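Notebook - hanger untangling, wrist-view policy
Culton bench, December, started 9:40 am

Reran the Medura training on the combined set last night. 337 demos from the first round plus 285 new ones, all two-handed, all with the blue coated hangers. Dropped any demo where the wrist view lost tracking for more than 2 seconds. Loss curve looks the same as before, so I don't expect the extra data to show up there.

Main change from the last run is the labelling. Each demo is now split at first contact and at release, and the approach segment gets its own weight. The old version treated the whole thing as one stretch and the policy learned to hover.

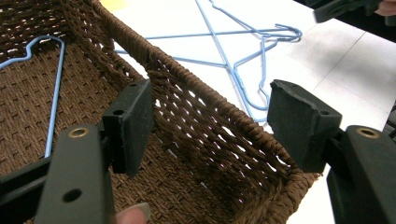
Basket task. Pads open either side of the basket wall, one hanger inside, two on the table.

Basket is still the harder half. The weave is dark and full of small gaps, and the white table shows through as bright streaks. The Andska segmenter picks some of these up as wire. Tried masking by colour first, which fixed most of the false hits but also threw out hanger wire in shadow. Left the mask off for now. Chiriac depth is no help on wire this thin, so it stays out of the input too.

Offline check after lunch. Scored predicted grasp point against the demo grasp point on 1091 held-out approach segments. Split labels beat the old labels on table starts and made no difference on basket starts. Need to redo the basket ones by hand before believing that - some of the contact times look late to me.
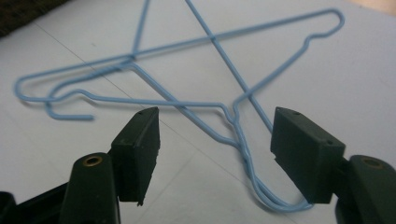

For tangled pairs the rule I've been using is to go for a loop near the twist and leave the long straight bars alone. A bar gives a clean grasp but pulling on it tends to drag both hangers along together. With a loop there is at least a chance of turning one against the other. The demos aren't consistent on this, and the policy splits the difference and aims for the gap in between. Going to tag each demo loop or bar and train on loop only.

To do:
- relabel basket contacts
- loop/bar tags, all 285 new demos first
- check pad wear before the next round, the front edges are getting rough
- ask whether the Medura config can take a per-segment crop

Packed up 4:15 pm. Loop-only run queued overnight, old labels as the baseline.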